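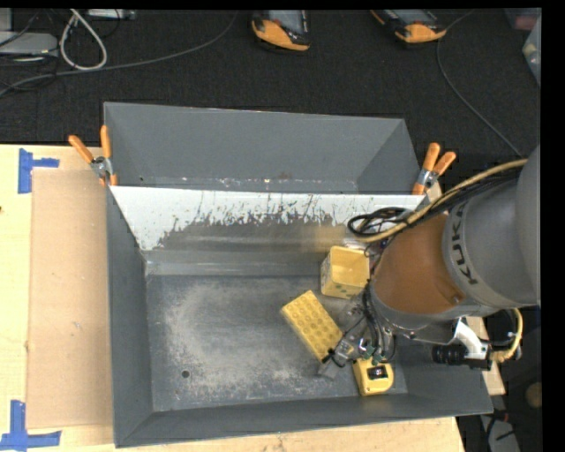 A KUKA arm at work in the divided metal bin at the Odgate laboratory, with three yellow objects on the bin floor.

The Odgate laboratory began collecting examples for its Husto learning system in May. The premise of the program is simple to state. A robot that is to pick up unfamiliar things must first be shown, many times over, how picking up is done, and somebody has to prepare those examples with care.

Under the procedure adopted at Odgate, each example is a single attempt, recorded from start to finish. An operator sets out the objects, starts the recording and guides the arm until the attempt ends. The operator then enters a result and a short note. Failed attempts are kept under their own label, as the system is expected to learn from them as well.

The work is organized in sets of 100 attempts. After every 23 attempts the operator stops to check the arm's position against a stored reference. Sets in which the check fails are reviewed before they are admitted to the main collection, and several have been returned for repeat work.

The choice of a metal bin with sloping walls was discussed at length during planning. Earlier trials took place on an open tabletop, where objects could be approached from any side. A bin limits the approach. The gripper must come in from above, allow for the walls and often work close to a corner, where small errors in position matter most. The divider adds a further obstacle, and spring clamps at its two ends allow the layout to be changed between sets.

Objects are selected for shape. A cup with an open top, a block with a bumpy surface and a compact rounded item each call for a different grip. Placing things of the same color together presents a separate difficulty, for the system cannot rely on color alone to tell one from another.

Ultley, the program's engineering partner, maintains the arm and its cabling. The Pešek Foundation supports the operators' training, which lasts 5 weeks and covers safety, guidance of the arm and the writing of notes. Trainees spend the final week repeating attempts already in the collection, and their results are compared with the originals.

The current phase will close when the collection reaches 500 accepted examples for each object. A second phase, now being planned, will introduce soft packaging and items that overlap. The laboratory intends to publish its labeling rules before that phase begins, so that other groups may apply them to their own recordings.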